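Halima Ondieki
August, 7:40 a.m.

I finished the third year of my one-line diary this week. 1095 days, one line each. A few people asked how it works, so I'm going to write it down in one place.

The rule is one line per day, in pen, in a ruled notebook. If the line runs out, I stop. I don't turn the page sideways and I don't write in the margin. The first month I did both and I can't read most of it now.

I use a plain Okoro notebook, the narrow ruled kind. It lies flat if you bend the spine back on the first day. I'm on my second one. The first one has a coffee ring through most of a March.

Each line starts with the day of the month, then the weather in one word, then whatever I have room for. "14. Rain. Bus late, soup for dinner, Faith called." A line like that is typical. Most of them are duller.

I tried the weather as a number at first, just the high temperature. Looking back I had no feeling for what 61 meant. "Raw" tells me more.

I write it at night after I brush my teeth. I tried mornings for a while, writing up the day before, and I kept putting things on the wrong day. The notebook lives next to the toothpaste now and the cover is in bad shape.

I did miss days. The longest gap was nine days when I had the flu in Jamholm. I filled those in afterward from phone messages and receipts and put a small dot beside each one so I know they're secondhand.

Faith Nyaga does hers in a spreadsheet. She can search it, and she found the date of her last tetanus shot in a few seconds while I was still turning pages. I'm staying with paper but I'll admit that one stung.

What I look up most often:
when the heat came on
when I last changed the water filter
what we cooked when people came over
how long a cold lasted

What I never look up: anything about my mood. I used to end each line with "good day" or "bad day." I dropped it at line 648, which I know only because I wrote "dropping this" there.

The entries about work are the least useful. "Busy." Busy with what? If you start one of these, name the thing. "Wrote the Skalora letter" would have saved me an argument last spring about when the Skalora letter went out.

Names too. I have a whole summer of "saw B." and I know two of them. I'm fairly sure it was Brian Nzioka in June and I can't tell about July. Write the name.

Prices turned out to be fun to read. I wrote down a haircut, a tire, a bag of oranges. I wish I had done more of that in the first year.

Mutua asked if I reread it. Once a year, in August, start to finish, over two or three evenings. I skim. The handwriting gets worse every winter when the bathroom is cold.

Rereading all three years together, the part that surprised me was how many projects I announce and never mention again. "Started on the hall closet." There is no second line about the hall closet. It is still full.

I also repeat myself. I "discovered" the same shortcut to the Prunditz store in two different years and was pleased both times.

Cyprian Tomaszewski pointed out that one line a day is a lot of lines for someone who says she doesn't like writing. Fair. It takes me under a minute most nights. I could not keep up a full page. I've tried that and have four diaries that end in the second week of January.
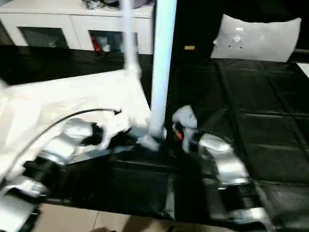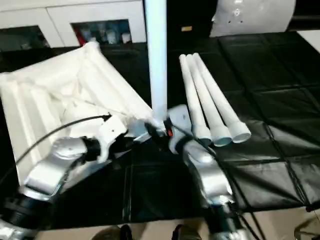
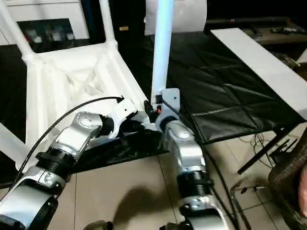

A few people asked about pens. Any ballpoint. Gel ink came through the paper and I lost the backs of several pages that way. Pencil smears when the book gets carried around, so my trip to the coast is mostly gray.

On privacy: mine sits in the bathroom where any guest could open it. I write it knowing that. If something is really private I leave it out and I've never had trouble remembering those things.

On travel: I take a folded sheet and copy it in when I get home. I don't take the notebook anymore. I left the first one in a motel drawer and had to pay $10 to have it mailed back.

Someone asked if five-year diaries are better, the ones with the same date stacked on one page. Maybe. Mutua Odera has one and likes seeing last year's entry while he writes the new one. The spaces looked cramped to me, and I'd feel bad about the blanks.

Fourth year changes: I'm going to add what I'm reading, just the title, on the day I start and the day I stop. I have no idea what I read in the second year. There must have been something.

I'm also numbering the pages. It should have been done from the start. I went back and did the old notebook while watching TV and skipped a page somewhere in the middle, so everything after it is off by one.

Line 1000, if anyone is curious: "Hot. Fixed the screen door. Peaches." I didn't know it was line 1000 when I wrote it. The screen door needs fixing again.

If you want to start, start tonight with whatever notebook is in the house. Put the date at the top of the page. I'll answer questions under this post when I get home from work.

Last updated: August, 9:15 p.m.

Contact | © Halima Ondieki | Back to top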